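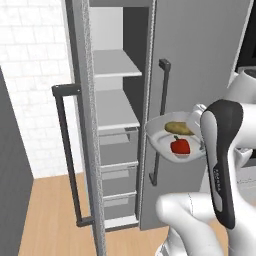 *Refrigerator with both doors open, shelves and crisper drawers inside.*

**Thread: Durable goods orders in July – does the headline figure mislead?**

**hurnosari_desk** wrote:

Members are invited to comment on the July orders report. The headline number rose, and most of the coverage has treated this as a sign that household demand is recovering. I would ask members to read the second table before accepting that view. Orders for household appliances declined for the second month in a row, and the gain came almost entirely from transport equipment.

Our own regional survey, which covers 800 retailers and distributors, points the same way. Of those that replied, 40 percent reported lower appliance sales than in the spring.

---

**M_Uniyal** wrote:

I thank the previous poster for the summary, but I do not agree with the reading. Appliance orders follow home sales with a delay. The weak figures in July reflect contracts that were not signed last winter. They say little about what households intend to do now.
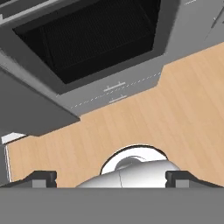
It should also be noted that distributors entered the summer with full warehouses. Pillov stated in its last report to shareholders that it would reduce purchases until existing stock had been sold. A fall in orders under those conditions is a matter of inventory, and it should be expected to reverse.

Manju Uniyal

---

**ledger_north** wrote:

> A fall in orders under those conditions is a matter of inventory

With respect, this was also the explanation offered in the spring. If stock were being sold down at the pace suggested, we would see it in the inventory table, and that table is flat. Sugiyama has extended its summer shutdown at two plants. A manufacturer does not usually take that step over a short correction in stock.

---

**hurnosari_desk** wrote:

The point on the inventory table is correct for total stock. I would add that wholesale and retail stock moved in opposite directions – wholesale down, retail up – and the flat total conceals this. Both of the previous posters may therefore find some support in the same table.

---

**termsheet66** wrote:

May I ask what share of the retailers surveyed sell on credit? Omia raised the rate on its store financing plan in the spring. Many households replace a large appliance only when the old one fails, and the monthly payment decides which model they choose. Orders can fall in value while the number of units holds steady.

---

**hurnosari_desk** wrote:

The survey put the share at 66 percent. It did not ask about units and value separately. The question will be proposed for the next round.

---

**M_Uniyal** wrote:

That distinction would be welcome. Until those figures are available, I maintain that the decline is temporary, although I accept that the retail stock figure is higher than I had assumed.

---

**ledger_north** wrote:

I remain of the opposite opinion. Would the original poster kindly attach the wholesale series when the revised figures are released?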